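Reading time: 8 min

4. Disposable cups and the wet-strength problem in office paper recovery

4.1 Background to the collection trial

Paper cups are a small part of the waste that leaves an office building, but they cause more trouble at the sorting stage than their weight suggests. The board itself is good fibre, long and clean, and a mill would be glad to have it. The difficulty is the thin lining that keeps the drink from soaking through. In an ordinary pulper the lining comes away in flakes, slowly, and a batch that has been set up for newsprint or copier paper is discharged before the cups have broken down. What is left goes out with the rejects, fibre and all.

Most of the earlier work on this subject has been done at the mill. We were more interested in what happens before that, in the few hours between a cup being put down and a bag being tied. Our trial ran at two sites, the Hestier building and the smaller Sutcliffe annexe, and all the material was taken to the sorting room at Jurkdale. Collection began in October and was carried out by the normal cleaning staff on their normal rounds. We did not ask them to work differently, apart from changing the liners on the cup points at the end of each shift.

4.2 What counts as a cup

Before any sorting could begin we had to settle a definition. Building managers tend to use "cup" for anything a drink comes in, including plastic tumblers and the moulded trays used to carry several drinks at once. For this study a cup is a single open vessel made mainly of paper or board, with or without a lining, and with its lid and sleeve removed. Lids were put aside and weighed with the plastics. Sleeves went with the corrugated card, which is where they would go in any well-run scheme.

Printing was ignored at first. Bayu Krishnan then pointed out that strongly dyed cups might need to be kept apart, as some mills will not take coloured board in a white grade. We went back and added a colour note to the record sheet. The first 29 bags had already been sorted by then, and they are left out of the colour results but kept in all the others.
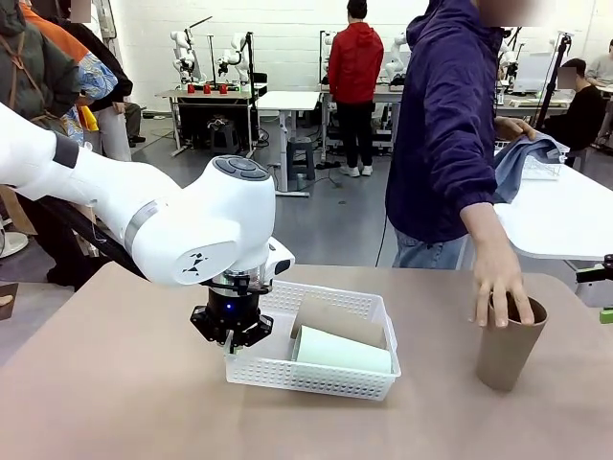
Colour turned out to be a poor guide to anything except colour. We had expected plain brown cups to be unlined more often than tinted or white ones, and several of the cleaning staff had been told the same by suppliers. A tan cup and a pale mint-green one, lying on their sides in a white perforated basket as in Figure 1, offer a sorter no dependable clue as to which would pulp more easily. Both may be lined, or neither. The only test we found dependable was to tear the side wall and look at the torn edge under a lamp, and this takes too long for a working line.

4.3 Sorting results

A total of 2,871 items were taken from the cup points over the trial. Of these, 2,862 met the definition given above. The remaining nine were yoghurt pots and were removed. This is a much cleaner stream than we had been led to expect, and we put it down to the narrow opening on the collection tubes, which will accept a cup and very little else.

Liquid was the larger problem. We recorded 697 cups that still held enough drink to pour. Some of this had leaked into the cups beneath, so the true effect on the bag is greater than the number suggests. Wet board is heavier to move and begins to smell within a day or two, and in a warm store it will grow mould. The Hestier building had a drain beside each cup point and the annexe did not. Staff at the annexe said that the nearest sink was on another floor, and that few people were willing to climb the stairs to empty a cup they had already finished with.

Stacking was noted but not measured. Cups that had been pushed one inside another held less liquid and took up less room — a full bag of stacked cups lasted most of a week at the annexe — but they were harder to separate by hand when the walls had gone soft.

4.4 Pulping

Samples from both sites were pulped at Sevari in a small laboratory unit. The method was the standard one for wet-strength grades, with warm water and a longer run than would be used for copier paper. Pavithra Naidu carried out the screening and kept the rejects from each run for inspection. Most of the lining came away in pieces large enough to be caught on the coarse screen. A fine fraction passed through and was found later as specks in the test sheets.

The specks were worse in samples that had been stored wet. Our first thought was that the lining had weakened in the bag, but dry samples soaked overnight in clean water did not show the same effect. Milk is the more likely cause. Residues from milk drinks dry to a film that holds small flakes of lining against the fibre, and the screen cannot part them. A short cold rinse before pulping reduced the specks, though it adds a stage that few mills would welcome at present prices.

4.5 Limits of the trial

Both sites are offices with a settled staff and a single café supplying most of the drinks. A railway station or a college would give a wider range of cups and probably a dirtier stream. The trial also missed the summer months, when more cold drinks are sold and the share of plastic tumblers can be expected to rise. We did not follow any cups taken out of the building, and the café's own till records were not detailed enough to show how many were sold to be drunk elsewhere.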